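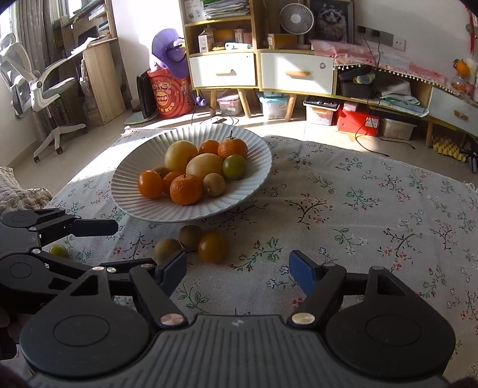
Colleen Poirier asked, in her comments on the February report, whether a shared dish on a living-room table is a fair test of the storage guidance, given that most households on the program keep their produce in the kitchen. Her view was that a warm, sunlit room would favour early ripening and skew the discard figures.

The point is accepted in part. Kitchen storage remains the main arm of the Fikwood household produce trial. The living-room arm was retained at the request of Thorlacius, and results for the two arms are now tabulated separately.

Work completed this period

The living-room layout has been fixed. Produce is set out in one wide fluted dish on a table with a floral tablecloth. Citrus is mixed with other produce in the same dish, and items outside the dish are placed directly on the cloth. The earlier two-dish layout has been dropped. Yvette Petrenko has revised the handling sheet to match, with separate entries for stem-on and stem-off mandarins.
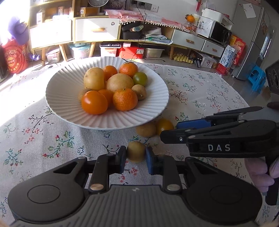 Figure 2. Mixed produce on the fluted dish and tablecloth, living-room arm.

Discard weights are recorded weekly on the Norkero scale and entered by Danjuma Akpan. The working limit for a single load is 2,000 g. Loads above this bruised at the base during the pilot and were excluded. Green tomatoes are logged by colour at placement and again at removal. Potatoes are listed on the sheet as a separate class, with a note that prolonged exposure to light is outside the guidance.

Expenditure

Produce: $700
Dishes, tablecloths and scale calibration: $626
Printing and translation of handling sheets: $700

The calibration invoice was received late and is charged to this period. No variation to the budget is sought.

Outstanding items

Ermanno Leone is to supply room temperature logs for the living-room arm. The discard tables cannot be finalised without them. The Idport data template still rejects entries with a blank variety field, and a corrected version has been requested. The next report will cover both arms and include the kitchen discard weights by class.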